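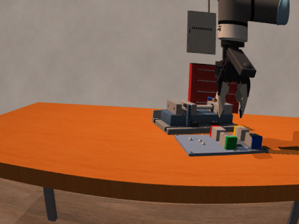
Figure 1. The block-sorting cell in the Vuketti simulator: two-finger gripper over the four colored blocks, vise fixture behind the board.

Handout 5: Looking at a training kit before you buy it
Course: Automation for Small Workshops
Teacher: Tineke Hoekstra

1. What is offered

The company Kunness sells a training kit for pick-and-place work. The kit has two parts. The first part is the simulator, called Vuketti. The second part is a set of ready lessons, called Torkis. You can buy the simulator without the lessons, but the lessons do not run in another program.

The price for one school is 3,338 euros per year. It includes 20 student seats. Extra seats are paid separately and the seller gives the price only on request. I have asked for it in June and I will put the answer on the course page.

2. The task we use

We use the sorting task from Figure 1. Each block has a gray-beige body and one colored face: red, yellow, green or blue. The student writes a program that picks the blocks one by one and puts them down in a given order.

The start position is with the gripper open and above the blocks. Please keep it like this. If you begin lower, the path planner can choose a way through a block, and then the run stops with an error.

The vise fixture is not part of the first exercise. Treat it as an obstacle. We come back to it in Handout 6.

3. What I found in my own test

I ran the sorting program 100 times with the standard settings. In most runs the blocks were placed well. The failed runs were nearly all with the same mistake: the fingers closed a little too early and pushed the block away. A longer wait before closing helped. The lesson text does not mention this setting, so write it in your notes.

The friction values are hidden in a menu with the name "Surface". The help pages for it are short. For beginners the standard values are good enough.

Loading the cell took more than 5 minutes on the older computers in our room. On the newer ones I had no complaint.

4. Compare with Ye

Some of you know the Ye package from last year. Ye loads faster and the manual is better written. In Vuketti the contact between finger and block is calculated with more detail, and for this course I find that more important. Ye also has no lessons for teachers.

5. Before the next class

Install the student version and open the sorting cell. Run the program one time without changes, then change the closing wait and run it again. Write down both values and what happened to each block.

Read also the license text, section "Use at home". I understand it so that one seat can be used on two computers, but not at the same time. If you read it differently, bring the sentence with you.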